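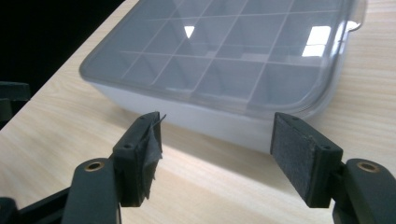 Hand-held gripper at the storage box, lid on.

Collecting examples for Halanen: frequently asked questions

What am I being asked to do?
You hold the gripper, carry out a short task at a table, and put everything back. Each pass from start to finish is one example. The learning system is trained on the full set.

How many examples does a task need?
The target for the box task is 2,000. At the end of June we had 398 that passed review. A normal session is 20 examples, then a break.

Should I do it the same way every time?
No. Keep the goal the same and change the start. Turn the box a little, move it closer or farther back, come in from the other side. If every example begins from the same spot, the system learns the spot and does poorly anywhere else.

How fast should I move?
At a steady pace, slower than you would with your bare hand. Do not stop halfway to think. If you need to plan the move, plan it before you press record.

I missed the first grasp. Do I throw the example out?
Keep it if you recovered without setting the gripper down. Mark it "retry" on the log sheet. Throw it out if the box fell off the table or if you used your other hand.

When do worn pads need to be replaced?
Frayed edges are acceptable as long as the pad is firmly attached and lies flat where it touches the object. If it slides under your thumb, stop and change both pads, even if only one is bad. Write the change in the log with the time of day, so the examples on either side of it can be told apart.

Does the light matter?
Daylight from the window is fine, and so are shadows. We want mornings and afternoons in the set. Do not switch lamps on or off during an example.

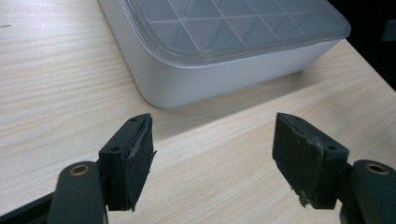
Farah Tarigan asks whether clear lids should be left out, as their reflections change with every small move of the hand and she worries that this spoils the examples.

Leave them in. The system will meet clear plastic later and has to see it in training. Approach from several angles and do not try to avoid the glare.

Can two people share a session?
Yes, but change over between examples and enter both sets of initials. Different hands are useful to us.

Who reviews the examples?
Gilang Chin checks them for missing starts, missing ends and wrong labels. Rejected examples are listed by session number with a one-word reason.

Where do I upload?
Use the Jellico folder for your site and upload the same day. Leave the file names as they are. The Pistadbridge site has 2 folders; use the one marked "table tasks."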